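Home | Kitchen | Laundry | Workshop | Garden | Odds & Ends

Pantry and small-kitchen tips, the March batch

Typing this between loads so excuse the mess. These are all things I do in my own kitchen, which is small, has one real cupboard and a drawer that sticks.

First, the drawer. Candle stub along the runners, both sides, open and shut ten times. Good for a few months. Don't use cooking oil, it goes gummy and picks up every crumb going.

Pull everything out of the cupboard before you buy one single organizer. Everything. On the floor if you have to. I did mine at 6 in the morning before anyone wanted breakfast and was done by 8. Found four open bags of lentils, two cumins, and a can of pears older than the stove.

Then group by what you reach for together. Baking stuff with baking stuff. Rice, stock cubes, dried onion in one spot. Breakfast things low down so kids can get at them. Forget sorting by size, looks great for a day and then you're hunting for the baking powder behind the oats.

Dates. Masking tape and a marker, kept IN the cupboard, on a string if your household walks off with pens. Write the month you opened it. Flour, nuts, seeds, brown rice – those go off faster than you think. Brown rice goes in the freezer here if there's room. Nuts always do.

Spices: buy small. Keep them away from the stove, the steam gets in and they cake. If paprika smells like dust it'll taste like dust, throw it. Whole cumin and whole peppercorns last much longer than ground so if you have a grinder, use it.

Clumpy salt, few grains of dry rice in the shaker. Old trick, still works. Hard brown sugar, slice of bread in the jar overnight, take it out next day or you'll be growing something.

Pantry moths. Ugh. If you see one little moth by the light, check the flour, oats, dried fruit and birdseed that night. Anything with webbing goes in a tied bag and straight outside. Vacuum the shelf corners and the peg holes, empty the vacuum outside too, wipe down with hot soapy water, let it dry all the way. New flour gets a few days in the freezer before it goes in a jar. Haven't had them back in two years, fingers crosed.
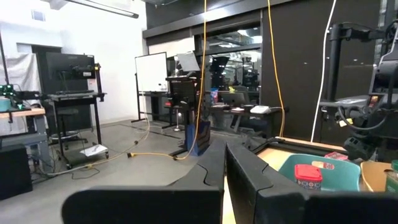 Open baskets beat lidded boxes for anything you use every day. A lid is one more step and people in a hurry skip it, then stack things on top, and then you have a pile. I keep one basket per job and the whole basket comes to the table, goes back when we're finished. Plastic with rounded sides, like the mint-teal one, is easy to wipe out since there's no corner for crumbs to sit in. And look how well a bright red lid shows up inside it. I go for strong lid colors on purpose now, red for the stuff we use daily, plain for the rest. Wicker is pretty but sheds bits and holds on to onion skin forever. If you do use wicker, line it with a dish towel and wash the towel.

Measure the shelf first. Depth as well as width!! I bought a set of Trakano bins, lovely things, half an inch too deep, cupboard door wouldn't shut. They live under the bathroom sink now. The Stodura ones I got after that fit fine but the labels peel, so I use tape on those as well.

Jars. Save the ones with wide mouths only. Narrow ones are a pain to fill and worse to wash. To get the sticky label gunk off, mix equal parts baking soda and cooking oil, smear it on, leave it for 37 minutes (that's one wash cycle on my machine, half an hour does just as well), then scrub off with an old toothbrush and dish soap. Smell still in the lid? Leave it on a sunny windowsill for a day or two. Pickle lids never fully recover. Use those for screws.

Onions and potatoes apart. Potatoes in the dark, paper bag, top folded loosely. Onions somewhere airy. Garlic with the onions. Bananas away from everything unless you want it all ripe by tomorrow.

Keep a short list inside the door. Just what's running low, pencil, cross off when bought. Mine is the back of an envelope and a bit of tape. Tried an app, never opened it again after the first week.

One eat-me-first spot. Front of the middle shelf, half packs and nearly-empties go there, and once a week dinner gets built out of it. Usually soup. Sometimes a strange soup. Odd bits of pasta can go in together if you put the thick shapes in a few minutes ahead of the thin ones.

Shelf liner: skip the sticky kind, you will be scraping it off with a butter knife some day. Cut up an old wipe-clean tablecloth instead. Under the oil bottle put a saucer or a folded paper towel, change it when it looks bad.

Oil bottle itself – wipe the neck every time. Takes a second. Same with honey and syrup, warm damp cloth around the threads before the lid goes on, otherwise it glues shut. If it's glued already, run the lid under hot water for a minute and use a rubber glove to grip it.

Last one, bags. Clothespins hold a bag shut better than the fancy clips. Fold down twice, squeeze the air out, pin. I have a Zanoleck clip set in the sticking drawer and half of them have already lost there springs.

Freezer batch next, once mine's been defrosted. It's bad in there.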